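4. Recording of household fruit losses

4.1 Sample and diary period

The diary study was run in Oravec and in the neighboring town of Zelter. Of the 1616 households that agreed to take part, 1439 returned a diary that could be used. Each diary covered 26 consecutive days. Households that stopped before the end of the period were removed from the main analysis and are treated separately in the appendix. A household was defined as all persons who shared a food budget, whether or not they slept at the same address.

Participants entered each purchase of fresh fruit on the day it was made, with the weight printed on the receipt or on the shop label. Fruit received as a gift or picked in a garden was weighed at home on the kitchen scale supplied with the diary. Discarded fruit was entered when it left the kitchen, under one of three routes: household trash, compost, or animal feed. Peel, cores and stones were excluded from the discarded weight by means of fixed allowances for each type of fruit. The allowance for bananas is large relative to the edible part, and small errors in it carry through to the loss estimate. For this reason the banana results are reported both with and without the allowance.

4.2 Coding of storage location

Storage location is known to affect how soon fruit is eaten or thrown out, but earlier diary studies recorded it only as "refrigerator" or "other." We separated the second group into closed cupboard, original packaging on a counter, solid bowl, and open-weave basket. The last category was added after the pilot, in which coders disagreed on whether a basket with gaps in its walls should be entered as a bowl. The rule finally adopted was that any container without a lid, and with visible openings in the side wall, was to be coded as open weave regardless of material or shape.

Figure 3a. Banana on the floor of a dark brown basket coded as open weave.

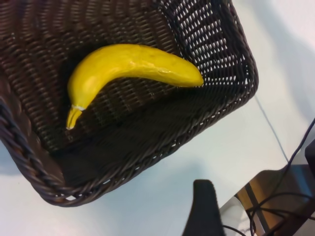

Amna Khokhar, commenting on the draft protocol, objected that the category joined two properties that ought to be kept apart. In her view the openings in a wall mattered less than the depth of the container, because fruit at the bottom of a deep basket is forgotten in the same way as fruit at the bottom of a deep bowl. She asked that depth be recorded as a separate variable or that the basket and bowl categories be merged.

The first option was adopted. Depth was entered as shallow or deep, with the height of a medium apple as the dividing line. Participants were given no measuring tool for this item, and the reliability of the answers was tested by a second visit to a subsample. Agreement between the diary and the visitor was good for bowls and weaker for baskets. Most of the disagreements concerned baskets with sloping walls, where the answer depended on the point at which the apple was held against the side.

A related problem arose with containers that held more than one type of fruit. Bananas, apples and citrus were often stored together, and a ripening effect of one type on another cannot be ruled out. The diary asked for the contents of the main fruit container once a week, but it did not ask which items were in contact. The mixed-storage variable should therefore be read as a marker of shared space only. It was left out of the models for citrus, where the number of discarded items was too low to support it.

4.3 Coder training

Diaries were coded by two teams working from the same manual. Lucian Sârbu led the first team and Eduard Polák the second. Before the main coding began, both teams worked through a practice set drawn from pilot diaries, and differences were settled by discussion. The manual was then frozen, and its final version is dated Sunday, December 23, 2018. Queries raised after that date were answered in writing and circulated to both teams, but the text of the manual was not altered.

Free-text notes on containers were the most frequent source of queries. Words such as "tray," "dish" and "holder" were used by different households for similar objects, and the coders were told to rely on the check boxes where these conflicted with the note. Where no box had been checked, the entry was assigned only if the note mentioned the wall or the lid. All remaining entries were coded as unknown and kept in the analysis as a category of their own.

Figure 3b. Rectangular open-weave basket with rolled rim, without lid or handles.

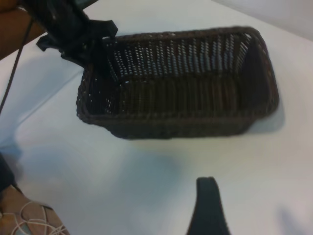

4.4 Treatment of missing entries

Two kinds of missing data were distinguished. The first was a purchase with no later record of use or disposal. Such fruit was assumed to have been eaten if the household made any other entry in the following week, and was otherwise set to missing. The second was a disposal with no matching purchase, which was common in the first days of the diary, when fruit bought before the start date was still in the kitchen. These disposals were excluded from the loss rate but retained in the count of disposal events.

The assumption made for unmatched purchases is likely to lower the estimated loss. Its effect was examined by repeating the main models with all unmatched purchases set to missing. The order of the storage categories did not change, although the interval for closed cupboards widened. Results from both versions are given in Section 5.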